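Ticket 343, Plosham store app, still open

Hi again! So the Trelari sync is stuck at 13 percent, same as this morning. I restarted the tablet (twice!), cleared the cache, and signed out and back in. It sits there for 30 seconds and then I get error 500, every single time.

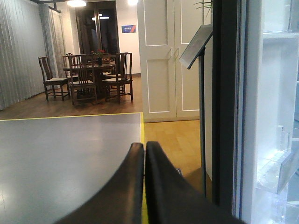

Grey floor panel with its yellow lines.

I tried the Kassab login too and that one loads fine, so I don't think it's our wifi. Could you check the stock list on your end? I've left the tablet on and plugged in, and I'm here until 6 pm if you want to call.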